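New house rules for bin-picking cells, and this time they're short

I've been going to the Netcombe automation users' meetup long enough to have seen three drafts of good-practice rules come and go, so I walked into the June one expecting more of the same. Well, we got a final version! It's 6 pages, it was passed on a show of hands, and the shops that signed up start using it right away.

The guide covers small picking cells, the kind where an arm takes mixed household stuff out of a bin. Amerley Abugri of Lunde wrote most of it and took questions until well past 9 p.m. (the coffee ran out long before that). Her main point was that people quote a pick rate without saying what was in the bin, and then somebody across town tries to match it and can't.

"If you tell me you ran 946 picks, I want to know what you picked," she told us. "A comb is a different day's work from a box."

So every reported run now needs a written item list, with sizes and colors, and a note on how the items were put in. The minimum for a published number is 700 picks. Brito wanted that lower and said so — twice — but the room didn't go for it.

I liked the part on bin condition best. Scrapes and bare spots have to go in the log, and you can't swap in a fresh bin halfway through a run and keep counting. A spoon lying flat on a scuffed gray floor is a fair test, and I'm glad the guide treats it as one.

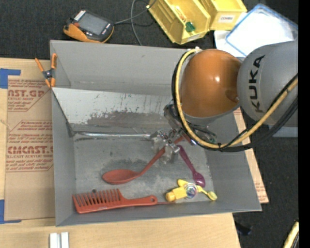

What changes for cable runs

Cables on the arm get a section to themselves. They should be tied at intervals, with enough slack for the full reach, and checked by eye before each shift. The handheld controller needs a fixed resting place outside the arm's path, and spare items go in labeled bins so the next person can find them.

Clamps holding a bin in place count as part of the setup. Move one and you redo the position check, even if you're sure it went back in the same spot. I've been that sure before and I was wrong, so no argument from me.

Traltar has offered to host the first review in 2 months, and Abugri wants marked-up copies from anyone who's tried the rules on a real job. I've already got pencil all over page 4.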